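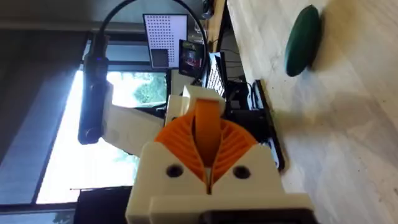
What a small robot arm really costs: a chat with the person holding the spreadsheet

I went over to Proltulley on a Monday expecting to talk about robots, and we spent most of the first hour on invoices. That was fine by me! I'm trying to put together a budget for our own shop, and the lab manager there had agreed to walk me through theirs as long as I kept names out of it.

We sat down near the arm, which lives on a pale wood table next to a big window. I asked what the first purchase was.

"The arm, and I wish it had been the table," she told me. "We had an arm in a box for most of June and no place to bolt it."

The arm came from a reseller called Sullel for $3,712. She got two other quotes and both were higher, though one included a day of setup help that she now thinks she should have paid for. The gripper was a separate line. Hers is white and orange, with what look to me like printed parts, and she budgets $122 for a full set of replacement pieces from Uddin.

"I order a second set with the first one," she said. "A spare in the drawer costs me less than a week of waiting for a package."

Then we got to the stuff I'd left off my list completely. There's a card with rows of black dots standing on the desk, a calibration target, and I had assumed you just run one off on the office printer (I'm a little embarrassed about that). She tried it. Her paper version curled, so she bought a proper one and filed it under accessories, along with the cables and the little monitor beside it. That whole line came to $400.

"People ask me why accessories is so big," she said. "I tell them to come and look at the desk."

And the light? With that window I figured she'd saved a bundle on lamps. She laughed at me. Daylight is lovely for people, she said, but it changes all day long, and blinds are going into next year's request.

The number that surprised me most was $1,358, which is what she sets aside for support and software from Zatach. It renews every year. Her first budget had it as a one-time cost, and she had to go back and ask for more money - not a fun meeting, from the sound of it.

I asked what she'd do with a smaller budget. She thought about it for a bit.

"Same arm, fewer extras, and I'd keep the spare gripper parts. I'd put off the second monitor. I would not put off support in the first year."

She also told me to ask any seller how long they'll stock parts, and to get the answer in an email. I've added that to my list, right under "buy the table."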